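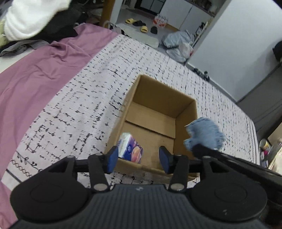
An open cardboard box on a patterned sheet.

Small claims over planning and building work deserve a proper mediation service, and I'm delighted that Ketville is finally going to have one. From August, anyone in the district with a boundary, drainage or right-to-light dispute can ask for a mediator before a claim goes anywhere near a judge. I have waited years to write that sentence!

I spent 8 years advising on neighbour disputes, and most of them were about very little land. One I still think about came from Prondamham, where two households argued over a strip of ground you could have covered with a hearthrug. By the time it settled, one side alone had paid £3,175 in fees, and the hedge that began it all had been dead for two winters. The law gave them a clear answer in the end. It gave it 52 weeks late, and they had stopped speaking by then.

What I like so much about the new scheme is how plain it is. The form runs to two pages. The mediator visits the site, which sounds obvious until you have watched a hearing where everyone squints at a photocopied plan from the 1960s. Each side gets time alone with the mediator, and anything agreed is written up and signed, so it can be enforced like any other contract.

Kiều Khổng, who drafted the rules, made one choice that I think is brilliant: turning up is voluntary, but a judge may ask why you didn't when it comes to costs. Some of my colleagues call that compulsion by the back door. I see their point, and a person with a strong case shouldn't be punished for wanting a ruling. But the rule lets the judge accept a good reason, and "I want a point of law decided" is a very good one.

My one worry is money. The scheme is funded for a single year, and boundary quarrels are slow to ripen (they tend to flare up in spring, when the fencing panels come out). I would love to see it given three, with the results published case by case, names removed. Let people read how other streets sorted themselves out. I suspect a fair few would pick up the phone to next door before they ever asked for the form.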